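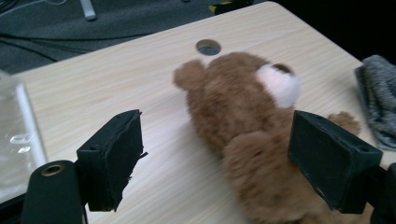

Toy Drive: Teddy Bears Wanted (and a Few Words on Washing Them)

June 14, 2004

I know, I know. It is the middle of June, the pool is open, and the last thing anyone in Ruradside wants to think about is a toy shelf. But those of you who have been getting this newsletter for a while will remember how it went last November, when most of the bags came in during the same wet week and we were still brushing fur and sewing on ears the night before the boxes had to leave. So this year we are starting early, while the evenings are long and things will dry on the line, and we are starting with the bears.

Soft toys are the part of the drive that people are fondest of and also the part that takes the most looking after. A jigsaw puzzle you can shake and hope for the best. A teddy bear has usually been somebody's favorite for a good many years, and it has been slept on and dragged down the stairs and left in the car over a hot weekend, and all of that gets into the fur. We are always glad to have the old brown ones, the kind with the short shaggy coat that goes into little clumps when it has been hugged a lot. Please don't hold one back because you think it looks tired. Most of them come up beautifully.

Several of you asked at the spring supper how we go about cleaning them, so I promised I would put it in writing. Look the bear over first, and give the seams under the arms and around the neck a gentle tug. If you find a gap, close it before you do anything else, or the stuffing will work its way out in the wash and you will be picking it out of the machine until Labor Day (ask me how I know). Then check the eyes and nose. If they are hard plastic and they wiggle, snip them off and drop them in an envelope with the bear, and our sewing table will put on stitched ones.

After that it goes into an old pillowcase, tied at the top, and through the washer on cold with a small spoonful of mild soap. Set it for the gentlest cycle you have. When it comes out, squeeze it in a towel, pull the arms and legs back into shape, and lay it on its front somewhere with a bit of air. Turn it over whenever you walk past. A big bear can take two full days, longer if the weather is sticky, and the place that stays damp the longest is always deep in the tummy, so press hard there before you decide it is done. Please keep it out of the dryer. The heat does something to the fur that no amount of brushing will undo.

Then comes the nice part, which is the brushing. A dog brush with soft bristles is best for the short brown fur, and you go against the grain first and then with it. If your bear has a patch of something longer and fluffier, that wants a gentler hand, and I use my fingers or an old baby brush. I have sat on the porch with a bear on my lap for a whole ball game on the radio and been perfectly happy.

A few bears can't go in the water at all. If it crunches when you squeeze it, it is probably stuffed with straw or wood shavings, and it should only be wiped over with a barely damp cloth. The same goes for anything with a music box or a growler inside. If you aren't sure, bring it as it is and we will have a look at it together — we would much rather do that than have you worry.

You can leave clean bears, or not-so-clean ones if you haven't the time, in the bin inside the front door of the Khattak Building. The door is open until 5 on weekdays. The Traltska Street library has kindly said they will take them too, at the desk, though they have very little room behind it, so one bag at a time there, please. If you have something enormous, and every year there is at least one bear the size of a second grader, take it straight to the Khattak Building and ring the bell.

We are also short of brown thread, the heavy kind, and of clean stuffing. If you have half a bag left over from a pillow you never finished, we would be delighted to have it. Large buttons we have plenty of, thank you, and we can't put them on toys for the little ones anyway.

The sewing table meets in Room 66, and new hands are welcome whether or not you can sew. There is brushing to do, and ribbons to iron, and somebody has to tie the labels on. The coffee is better than it used to be. We will carry on through the summer, with a break for the Stemov Park picnic, and then pack in the fall.

One last request. If your bear has a name, write it on a slip of paper and pin it to the ribbon. The children like to know what to call them.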